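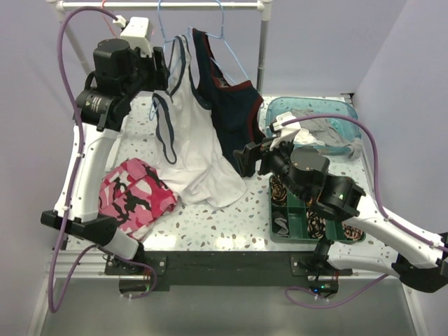

White sleeveless top with contrast trim at the neckline and armholes, on the hanging rail.

Textiles and Everyday Dress, Week 4
Finishing a raw edge

Welcome back! Last week was all about fiber and yarn, and this week we get to my favorite subject: edges. Cut any woven cloth and it starts to fray. Every sewing tradition has had to deal with that, and the answers are wonderfully different.

Three terms to know before Friday

Binding: a strip of fabric wrapped around the raw edge so that it shows on both sides. On a curve, the strip is cut on the bias (at 45 degrees to the grain) so it can stretch around the bend.

Facing: a shaped piece sewn to the edge and turned to the inside. Nothing shows from the front except a clean line.

Rolled hem: the edge is turned over on itself twice, very narrow, and stitched. Lovely on scarves, fussy on thick cloth!

Why armholes are hard

An armhole curves in while the body moves out. If the binding is cut too long it ripples, and if it is too short the fabric puckers. Knit trims are usually cut a little shorter than the opening and stretched as they are sewn. Try it on scrap first – you will feel the difference in your hands long before you can explain it.

Reading

Read the Illora workshop chapter, pages 57 to 75. Look closely at the two bound necklines from Baysal and ask yourself which was sewn by hand. The Illora collection holds 3,463 pieces, and the edge samples are the part I go back to again and again (the drawers marked 2 are the good ones).

For lab

Bring sharp scissors, pins and a piece of plain cotton as big as a pillowcase. We will cut bias strips, press them, and bind one inside curve and one outside curve. Keep your ugly first attempts and tape them into your notebook with the stitch length written beside each one.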